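# Statement of the Night Supervisor

Submitted to the Board of Inquiry, Ollholm Works, August

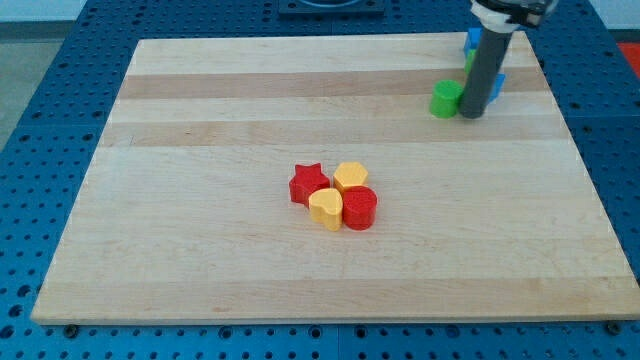

I, Danica Georgiev, was responsible for Cell 5 on the night in question. I have been asked to set down what I saw, in order, and to leave out what I was told afterwards. I shall do my best with the second part.

The arm had been given the sorting exercise. It was to push the blocks into groups by colour, withdraw, and wait for a signature. It had completed the exercise 278 times without a fault being entered, and Mr Mujić, who kept the log, had stopped reading the entries and begun merely to initial them. I do not say this against him. I had stopped reading them as well.

At 20 minutes past two the arm failed to withdraw. The display gave its state as Complete. I pressed the release and the display gave its state as Complete again. Mr Mujić then leaned over the board to clear a block by hand, as all of us had done on other nights, and the arm moved. It travelled the width of his wrist and stopped. The force recorded was within the limit. The wrist was broken in two places.

I pressed the emergency stop. The lamp lit, as the inspector from Testex has confirmed, and the arm stayed where it was, with Mr Mujić's hand beneath it. Lensa Ambaye came from Cell 6 with the hand crank, and between us we raised the rod by turns. He did not cry out. He asked what time it was, and I told him, and he asked again.

The Board will have the report from Sernau, which finds that the release signal was received late and acted upon when it arrived. I accept the finding. I have read clause 600 of the operating manual, which forbids any person to reach across the board while the arm is powered. My signature is at the foot of it.

I wish to add one matter. Before the electricians came, I went back into the cell for Mr Mujić's spectacles. The power had been isolated and the tag was on the switch. I looked at the blocks, and it seemed to me that they were sorted, and that the work had been done properly. I stood there for longer than I needed to. Then I took the log, found the line for that night, and saw that he had initialled it before the exercise began.

I did not alter the entry. The spectacles were returned to his sister, Mirjana Halilović, at the hospital in Nava.

Signed in the presence of Eustaquio Solís, Clerk to the Board.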